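Clearing Out the Drinks Shelf: A Gallery

Sun 7 April

The drinks shelf at the Brikach clubhouse has not been sorted since last July, when Boris went on a shopping trip with 70 dollars and no list. Four of us gave up a morning to fix that. The pictures are going up one at a time, as I get to them, so check back if you have very low expectations for your evening.

The rules

Anything past its date goes. Anything open goes. Anything Obed says is "still fine" goes first.

The ledger

Kwabena keeps a notebook of what we buy, and according to him the club has spent 900 dollars on soft drinks and 2 on napkins. I would have guessed less on the napkins.

The label nobody could read

Loïc found a case marked 3732 in black marker. It could be a date, a price or a phone number from a smaller town. Kwadwo said he wrote it and then, on reflection, that he didn't.

Green, in the yellow rack

Sparkling water is the one thing on the shelf people will argue over. Obed's side drinks it from the fridge, Loïc's side takes it off the shelf at room temperature and calls that the European way, and Boris puts syrup in his and is not consulted. The bottles are the thin kind that buckle if you shake hands with them. This one gets by on looks - bright emerald, pinched at the waist, small bubbles clinging to the inside low down - and the yellow rack does it no harm either. I voted to keep the rack.
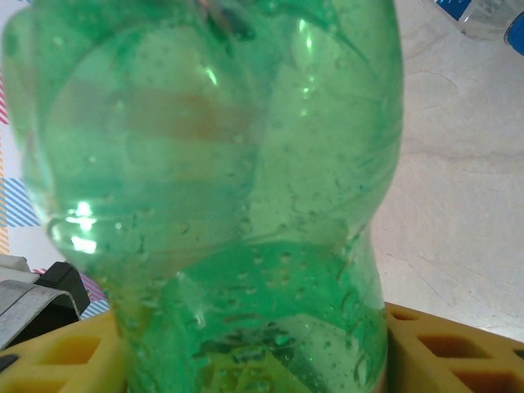
Still to come: the syrup collection, as soon as Boris agrees to unlock the cupboard.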